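Trucos de cocina que me traje de una jornada de puertas abiertas de robótica

Ya sabéis que yo en esta página hablo de fregaderos, de juntas que se ponen negras y de cómo doblar las bolsas para que no se coman el cajón. Pues este mes toca algo un poco distinto, que para eso una sale de casa de vez en cuando. Mi cuñado me convenció para ir a la jornada de puertas abiertas de Stadimlow, que es un taller de robótica doméstica, y yo fui pensando en aburrirme un rato y volver a comer. Me quedé hasta que apagaron las luces del pasillo y llené media libreta.

En la primera mesa que visité tenían montado el rincón del fregadero, con su bandeja naranja y un puñado de juguetes encima. 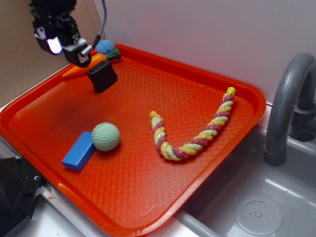
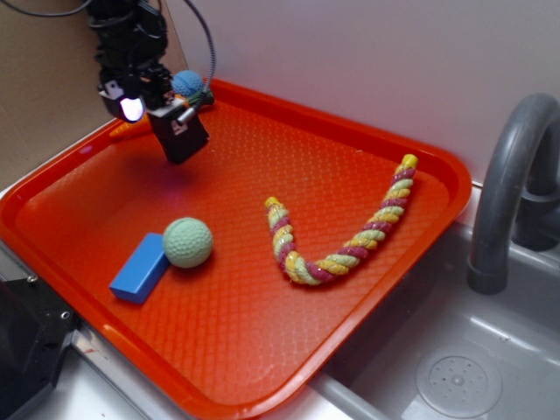
La bandeja, la pinza y el fregadero de la primera mesa, en dos fotos.

Os cuento primero cómo iba la cosa y luego los trucos, y quien tenga prisa que baje directamente a la lista de la compra, que está casi al final.

La visita

Entrábamos en grupos pequeños y a cada grupo le tocaba un anfitrión. El nuestro era Teodor Czerwiński, un hombre con mucha paciencia y una voz muy bajita (había que arrimarse bastante, y con los ventiladores de la sala de al lado, más todavía). Nos explicó que el ejercicio que preparan en esa mesa se llama Morikawa, por un pueblo donde veraneaba quien lo ideó, y que consiste en coger objetos sueltos de una bandeja y colocarlos donde se pida. Tienen 210 peticiones distintas escritas en tarjetas: «la pelota al fregadero», «la cuerda fuera de la bandeja», cosas así. Una señora de mi grupo preguntó si también limpiaba cristales. Todavía no, señora. ¡Qué más quisiéramos las dos!

A mí lo que me enganchó fue que se pasaran tanto tiempo hablando de dónde poner las cosas. Yo llevo años dando la tabarra en casa con eso mismo y nadie me hace caso, y de pronto tenía delante a un señor con acreditación colgada del cuello diciendo que, si la bandeja se mueve un dedo, ya hay que volver a mirar todo. Casi lo aplaudo.

Después pasamos a una charla de Yoshinori Shibata sobre pinzas, bastante técnica, de la que entendí la mitad. Y luego café, malo pero caliente, y rosquillas, que eran buenas. En el café fue donde saqué la mayor parte de lo que viene ahora, porque me puse a preguntar como una metralleta.

Truco 1. La bandeja como zona de trabajo

Este ya lo hacía yo a medias y ahora lo hago siempre. En vez de ir dejando las cosas por la encimera, pones una bandeja con borde y todo lo que estés usando vive ahí dentro hasta que acabas. Lo que rueda (ajos, limones, el tapón del aceite, que en mi casa tiene vida propia) se para en el borde. Y cuando terminas levantas la bandeja entera, pasas la bayeta y a otra cosa.

Fijaos en que la del taller tiene el fondo con relieve de rombos. Yo en casa tenía una lisa y los vasos patinaban que daba gusto. He comprado una con textura y noto mucho la diferencia. Eso sí, el relieve guarda la grasa en los surcos, así que estropajo normal no: cepillo de uñas viejo con una gota de lavavajillas, en diagonal, siguiendo el dibujo. Aclarar con agua bien caliente y secar de canto, nunca tumbada.

Truco 2. Fondo de un solo color

Le pregunté a Daichi Sugawara, que estaba en la mesa de al lado cambiando tornillos, si el naranja era por alegrar la vista. Me dijo que la compraron porque era la que había en la tienda, jaja, pero que trabajar sobre un fondo liso de color les va bien para distinguir lo que hay encima. Llegué a casa y probé con las lentejas. Sobre mi encimera de granito moteado las piedrecitas no se ven ni con lupa, y sobre una bandeja de un color saltan a la vista. Lo mismo con las espinas cuando limpias pescado, o con los tornillitos de unas gafas, que ya perdí uno en febrero y todavía lo busco.

Truco 3. Coger las cosas por donde toca

De la charla de Shibata me quedé con una idea muy casera. Antes de agarrar algo, mira por dónde es más estrecho y por dónde pesa más. Una zanahoria se coge por el medio, un ladrillo de leche por los lados largos, y una cuerda... una cuerda se coge por donde se deja. Según él, las cosas blandas son las que más guerra dan, y me acordé de la bayeta de microfibra mojada que se me escurre siempre por detrás del grifo.

Aplicado a personas: si en casa hay alguien con artrosis en las manos, como mi madre, ponedle a mano los botes de lados planos y dejad los redondos y resbaladizos para quien tenga fuerza. A los redondos les podéis poner dos gomas elásticas anchas, una arriba y otra abajo. Las de los manojos de espárragos son las mejores, no las tiréis.

Truco 4. Repetir el sitio exacto

Este me lo enseñó Kwok-wai Tang mientras nos acabábamos las rosquillas. Para volver a dejar una cosa siempre en el mismo punto, él marca las esquinas con cuatro trocitos de cinta de pintor en forma de ele. Nada más. Yo lo he hecho en el cajón de los cuchillos y debajo del fregadero, donde el cubo tiene que quedar clavado o la puerta no cierra. Mi hijo, que jamás ha devuelto nada a su sitio, ahora lo deja entre las eles. No sé si durará.

Ojo, que la cinta de pintor se cambia cada pocas semanas, porque si la dejas mucho tiempo deja pegamento. Si ya os ha pasado, aceite de girasol en un algodón, diez minutos, y sale con la uña.

Truco 5. Cables por arriba

Tengo una encimera corta y el cable de la batidora me cruzaba por delante de todo. En el taller vi que en la pinza llevan el cable por lo alto, haciendo un bucle con holgura, y pensé: pues claro. Puse un gancho adhesivo bajo el mueble alto y ahora el cable cuelga por detrás de la batidora y no por la zona donde corto. Dejadle siempre curva de sobra para que no tire del enchufe, y por supuesto lejos del grifo y de los fuegos.

Truco 6. El desagüe, que no se me olvide

Aprovechando que estábamos delante de un fregadero (de juguete, pero fregadero), me salió la vena y pregunté si se les colaban piezas pequeñas. Tang se rio y me dijo que procuran no usar nada más pequeño que los agujeros de la rejilla. Pues en casa igual – rejilla puesta siempre, y cuando laves fresas, arroz o las piezas del juego de los niños, un escurridor encima. Para limpiar la rejilla, bicarbonato en pasta y un palillo agujero por agujero mientras escuchas la radio. Es pesadísimo, pero se queda como nueva.

Lista de la compra

Bandeja con borde y fondo con relieve. La mía es de 403 milímetros de largo por 296 de ancho. Medid antes vuestro hueco, por favor, que yo devolví una.

Cinta de pintor estrecha, azul o amarilla, da igual.

Cepillo de uñas. Sirve uno viejo.

Ganchos adhesivos de los que aguantan peso, un paquete de 8 me ha sobrado.

Gomas anchas, gratis con los espárragos.

Si queréis ir

Stadimlow repite la jornada en abril y se entra gratis, pero hay que apuntarse antes por teléfono. Id con zapato cómodo, porque sillas hay pocas, y mejor a primera hora, que a las once ya había cola para la mesa del fregadero. La segunda sala, la que llaman Ciltia, es de doblar toallas y a mí me pilló cerrada. Tatsuya Hayashi, que llevaba las inscripciones, me apuntó ya para la próxima, así que si me dejan preguntar otra vez os traeré trucos de toallas, sobre todo el de las bajeras ajustables, a ver si alguien me lo resuelve.

Y una cosa para Maribel, que me escribió por lo del olor del lavavajillas: te contesto en la página del mes que viene, pero ve limpiando el filtro mientras tanto.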